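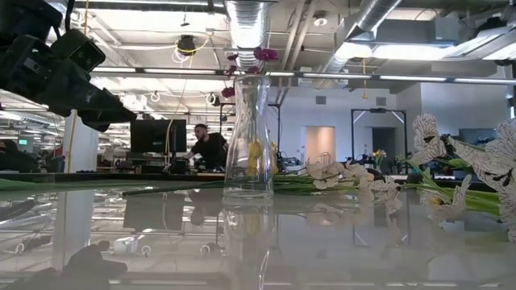 Arranging Fake Flowers in Small Glass Vases

I put off buying artificial flowers for years because the ones in my aunt's hallway looked like plastic forks with petals. Then I moved to a place with one north window, killed a peace lily and a fern in the same winter, and gave in. Now I have a whole closet shelf of stems (sorry, Aunt Kanini) and I redo the vases whenever I get bored with them, so I figured I'd write down how I go about it.

What you need: your stems, a few glass vases in different shapes, wire cutters, a hair dryer, a soft cloth, and a clear table. Please don't use your good scissors. There's wire in most of those stalks and I ruined a pair on the very first one!

Step 1. Wake the stems up.
They come squashed flat in a bag, so they need some help. I run the hair dryer on low over the petals and bend them back with my fingers while they're warm. Keep it moving and keep your distance – I parked mine too close to a lily from Sokska once and the tip curled up like a potato chip. Leaves get the same treatment. Give each leaf a little curve, and don't make them match.

Step 2. Lay everything out.
I put all the stems flat on the table before anything goes in a vase. Orchids in one spot, speckled white ones in another, tulips off by themselves. It looks fussy but it saves me from pulling a half-finished vase apart when I find the perfect stem under the wrapping paper.

Step 3. Start with the color.
The strongest color goes in first and it gets a vase to itself for a while. With purple flowers I like yellow glass, or clear glass with yellow petals tucked down inside it. The petals also hide the cut ends, which I love, and they keep a skinny stem from flopping over to one side.
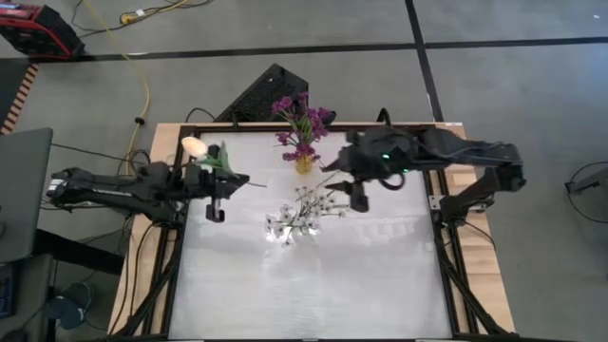 Subira Biwott: I tried purple in a yellow vase and my bunch kept spinning around to face the wall. What worked for me was bending the bottom inch of each stem into a hook before it went in. I'd also say leave tulips out of a mixed vase, they look better alone.

The hook is a great tip and I've been doing it ever since. On tulips I go back and forth. One cream tulip next to something loud can be lovely, but a bunch of them with orchids does get crowded.

Step 4. Build the greenery before the white flowers.
For a short clear vase I start with a fat bundle of grassy leaves, enough to fill the neck snugly. Then I add a tall broad leaf standing up and a long one leaning way out to the side.
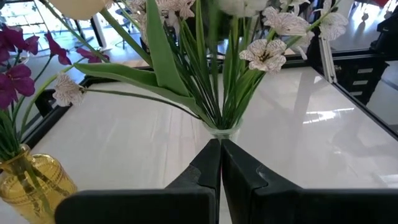
After that the whites slide in between the blades and pretty much stay where you put them. Face one bloom straight out at you, turn the next one partly away, and let one hang over a bit. If there's a closed bud on the stem, leave it on! I used to snip those off and everything looked like a hat.

Step 5. Cut last.
Bend a stem up to test the height before you cut it. You can always take off more later, and I have a drawer of stubby ones to prove how I learned that.

For dusting, I use the hair dryer again on cool, then the cloth for the big leaves. The glass needs wiping inside too, and a bottle brush gets down a narrow neck pretty well.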